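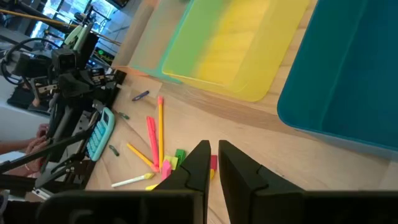 Learning to Write Letters Again

5/4/19

I bought a box of stationery in January, the good creamy kind, and then of course I let it sit for weeks because I couldn't think of a single thing worth putting on paper that nice. What finally got me going was a card from Mireille Bodin, who I hadn't heard from in 6 years! She wrote two pages about her garden and her bad knee, and I read it standing up in the hallway with my coat still on.

So I wrote back. My handwriting has gone to pieces — all those years of typing — and I had to start over two times, but it went in the mail that same afternoon. Since then I've written to my aunt, my old neighbor Bok-nam Yoo, and a cousin in Delaunay who may well have moved by now (we'll see if it comes back to me).

I keep the stamps in the kitchen drawer and do my writing on Saturdays, after breakfast, with a second cup of coffee. Mireille's next one is half done, and I still have to tell her about the tomatoes.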